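Plelcombe Home Help > Sewing & Upholstery > Slipcovers

We use cookies to keep you logged in and remember your settings. OK / Manage

Do I really have to prewash 18 yards of slipcover fabric?

threadbare_again
Posted March 8, 2019

Hi all, long-time reader and very occasional poster. I have a three-seat Aston sofa (the older one with the rolled arms and the skirt) and the upholstery has had it. Cat, kids, one spectacular gravy incident. The frame is solid and it's the most comfortable thing we own, so I don't want to get rid of it. I got a quote for having it reupholstered and it came back at $1,610, and that was before fabric! So I'm making a slipcover.

I've made curtains, plenty of cushion covers and one duvet cover that I'm pretty proud of, but never anything this size. The fabric is already here. It's plain brown cotton, mid-weight, and I got the whole lot for $149 on clearance from Endina Fabrics. 18 yards on one continuous length. It is so heavy I had to drag it down the hall.

My problem is the prewashing. Every tutorial says to do it and I do understand why, I want to be able to wash the finished cover. But I have an ordinary top loader and I can't picture that much cloth going in there and coming out as anything but a giant rope. The laundromat is an option but it's a drive, and I'd feel bad about possibly leaving brown dye in a machine other people use.

So can I skip it and just cut everything a bit bigger? Or wash it in pieces? If I cut it into pieces first, how do I know where to cut when I haven't made the pattern yet? Also does anybody bother to finish the raw ends before washing? And is it going to fade? I like the color how it is.

Thanks in advance, sorry this got long.

seamripper_queen

Don't skip it, please don't skip it. I did exactly what you're thinking of with a loveseat cover. I cut it all generous, sewed it up, it looked great for a whole summer, and then I washed it in September and could not get it back over the arms. The trouble with "cut it bigger" is that cotton usually shrinks more along the length than across the width, so your pieces don't all shrink in the same direction unless you cut every single one the same way up. Then the piping shrinks by some other amount and the seams pucker. I ended up cutting the thing down for the dog's bed.

You don't need to do it all in one go, though. Do the pattern first. You can pin-fit it right on the sofa with old bedsheets, which I'd do anyway on a first slipcover, rolled arms are fiddly. Once you have the pieces in sheet form, measure your longest one (it'll be the outside back or the long run up the inside back and over the seat) and add a good ten percent plus your seam allowances. Cut the yardage straight across into lengths a little longer than that. Now you've got manageable chunks and nothing is shorter than it needs to be. The skirt and the piping can come out of whatever is left over.

For the raw ends, yes, finish them. A zigzag is fine. I've been lazy and used pinking shears and that was okay too, but plain unfinished ends will fray and you'll be picking brown thread out of your washer filter until Christmas.

Wash all the chunks the same way, the way you plan to wash the finished cover. Same temperature, same dryer setting. If one goes in hot and the others go in cool you can end up with a shade difference between the seat and the back, and you'll see it every day of your life.

On fading, rub a damp white cloth hard on a corner first. If the cloth comes up brown, run a rinse on its own before the proper wash, and keep everything else out of the machine. Turn the fabric so the right side is folded in. It'll probably soften a little in color no matter what you do. Mine did and I liked it better.

One more thing, take it out of the dryer while it's still a tiny bit damp and iron it right then. Creases in dry heavy cotton are miserable. I hung mine over the banister and did a length at a time with the radio on.

bobbin_there

I never prewash and I've never had a problem. Life's too short. Just dry clean it.

oldcouch_newtricks

Have to disagree with the post above. Dry cleaning a cover for a three-seater costs a fortune where I live, and with a cat you'll be wanting to wash it a lot.

Everything seamripper_queen said, plus do a test square before you commit to anything. Cut one exactly 20 inches each way, mark which direction is the length, wash and dry it how you'll do the rest, then measure. That tells you what you're dealing with. I brought home some linen from a trip to Guimarães that I was sure would shrink like crazy, and the test piece barely moved. The cheap canvas from the shop down the street lost nearly an inch and a half! You can't tell by feeling it.

For a top loader I'd keep it to 2 chunks a load, laid in loosely around the drum in a zigzag. Don't wrap them around the middle post if you have one, that's how you get the rope. Stop it before the spin and move things around if it sounds lopsided. And keep the test square when you're done, it's handy for matching thread.

I used brown cotton for mine too and it hides everything. Can't help you with gravy.

Was this page helpful? Yes / No

Contact us | © Plelcombe Home Help | Back to top

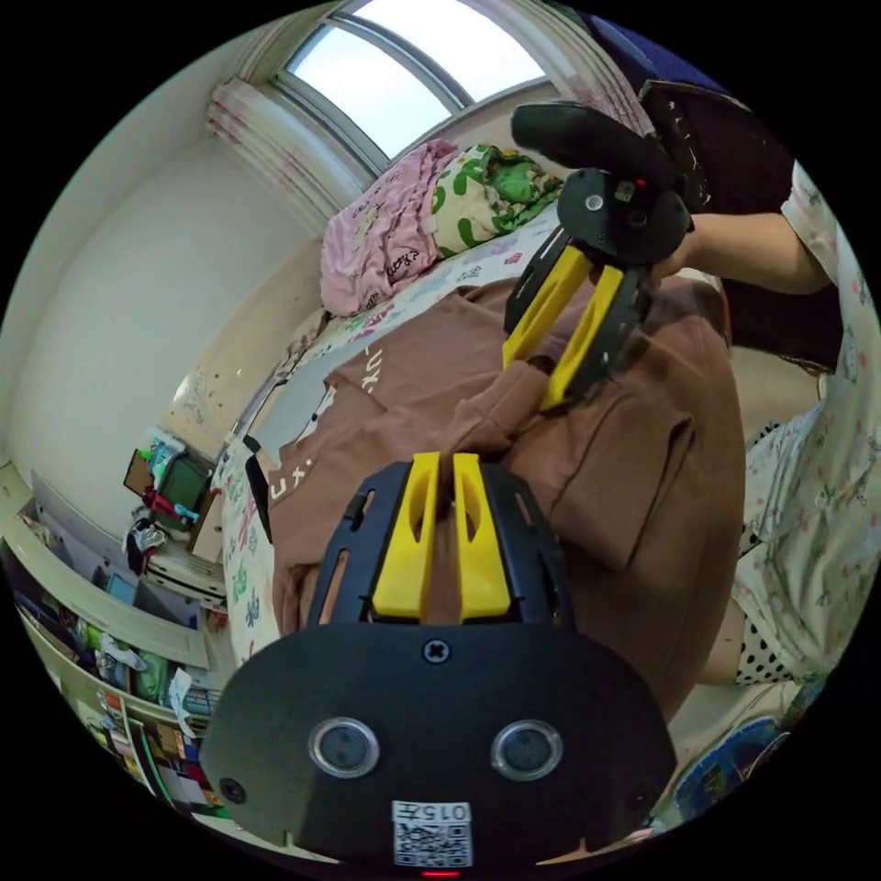 Brown fabric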